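Reserve driver eligibility, regional formula series
Club Racing Board > Rules and Licensing

gridslot_6
Posted August 14, 2025
Dorier have listed Heidrun Tanner as reserve for both of their cars. Her license was upgraded in January. I read the rules as one reserve per entry, so she can't cover two.

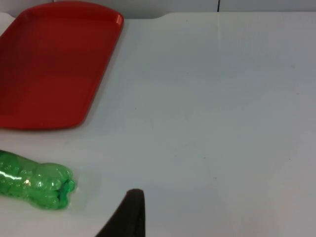
Can one reserve be named for two cars?
The reserve is registered to the team, so a single name covers every car it enters.

ballast_kg
That was the old wording. The current text says "per entry," and an entry is a car. Tridano had to file two names for the same reason.

gridslot_6
Tridano filed two names because they run under two team licenses. Different case. Look at the entry forms for 1139 and 2162 — separate license holders. 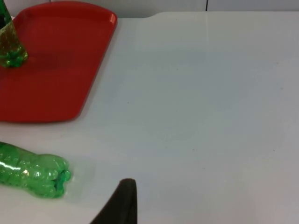 The part I can't settle is the mileage requirement. Tanner has 900 km of testing in the older chassis, and the rule only says "a car of the current category."

understeer_dan
Older chassis counts if the engine spec matches. Grewal used that route for their reserve and scrutineering signed it off.

ballast_kg
Grewal got a waiver. A waiver isn't a precedent, and I wouldn't plan a season on one.
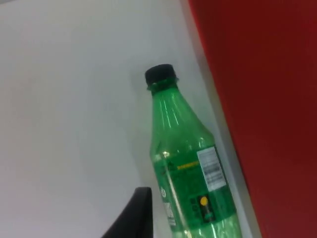

Also check the seat. A reserve needs an insert approved for each chassis, and swapping it between cars means a new belt check both times.

understeer_dan
Belt check yes, new approval no. We ran one insert in two Ovivell cars all last year.

gridslot_6
I'll email the registrar and post the reply.
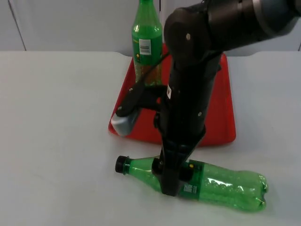
Red tray and green bottle on the white table

ballast_kg
Ask about the mileage in the same email. They take a week per question.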